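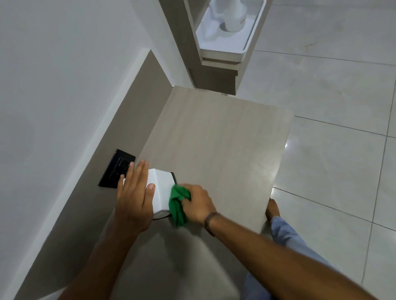 Kojo Dankwa wrote:
> I've had up to 60 cloths go stiff and start leaving streaks after a
> year of ordinary laundering. Same detergent as the cotton rags, same
> dryer. Is it the heat or the softener? The Iltia sheet only says
> "wash warm."

Most likely the softener, though heat can do it too. Softener leaves a film on the fibers, and split microfiber has a lot of surface to coat. Once coated, it pushes water around and stops picking it up. Wash twice with plain liquid detergent and no softener, then line dry one cloth and test it on glass before you do the rest.

Heat damage is permanent. Polyester and polyamide shrink at different rates and the split ends curl or fuse. I keep the dryer on its lowest setting, or skip it. Do not mix with cotton - the lint never fully comes out.

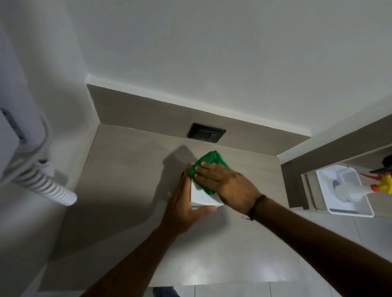 Fold matters as much as washing. A cloth folded in quarters gives eight clean faces, and a wadded one gives you no idea which part is dirty. On small hard items, the folded green cloth pressed flat over the top and upper right edge of the white box is the grip I mean, with the other hand holding the box steady. Turn to a new face before the old one looks dirty.

Ehsan Mirzaei

Recent in this list:
Hard water and rinse cycles (Nasrin Nikzad)
Mulligan wringer, spare rollers
Color coding for kitchens
Archive: November 2023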